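# Blue Tape Is the Best Sorting Tool in My Workshop

I have bought trays, I have bought bins, I once bought a very handsome set of stacking drawers from Skivik, and what I reach for most is still a roll of painter's tape.
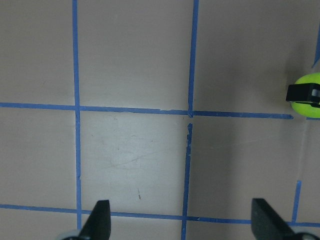

*Blue tape squares on a pale tabletop, with a green ball in one of them.*

A taped grid turns any smooth table into a sorting station in a few minutes, and when you're done you peel it up and have your table back. I use one for jigsaw pieces, for buttons, for the mixed jar of screws that came with the house, and for laying out parts when I take something to bits. It's wonderful!

## Laying it out

Wipe the table first and let it dry. Crumbs and sawdust under the tape are what make it lift at the corners.

Put the long strips down before the short ones. Stick one end, pull the roll out to the far side of the table, hold it just above the surface until it looks straight to you, and then lower it. Press from the middle out with your thumb. If it wanders a bit, leave it alone. Buttons don't care.

You don't need every line to run all the way across, either. Short pieces do the job nicely, and a gap where two strips nearly meet is fine for anything bigger than a pea. For beads and small washers I close the gaps up - they find every one.

Cut the ends with scissors if you want them neat. Torn ends go ragged and are harder to find with a fingernail later (I tear mine anyway, I'm impatient).

## What goes where

My friend Tamara taught me to leave one square empty for "no idea what this is," and it has changed my life. Everything puzzling goes in there and you keep moving. When she sorted the 2000-piece puzzle her sister gave her, she did edges in one square, sky in another, and so on, and that one spare square saved her evening.

Write labels right on the tape with a soft pencil or a marker. Do this after it's stuck down if you like straight writing, but before if your table is one you love - markers slip.

Round things are the one weakness. Tape is flat, so marbles and balls will go wherever the table leans. Set them in a jar lid or on a ring of string inside the square.

## Getting it up again

Peel slowly and low, pulling the tape back over itself. On painted or waxed tops, try a small piece in a corner first and leave it for 30 minutes. I wouldn't leave a grid down for weeks, especially in a sunny room.

If some glue stays behind, a cloth with warm water and a drop of dish soap usually shifts it. Roll the old tape into a ball, sticky side out, and dab up any fluff on your way to the trash.

- Dalia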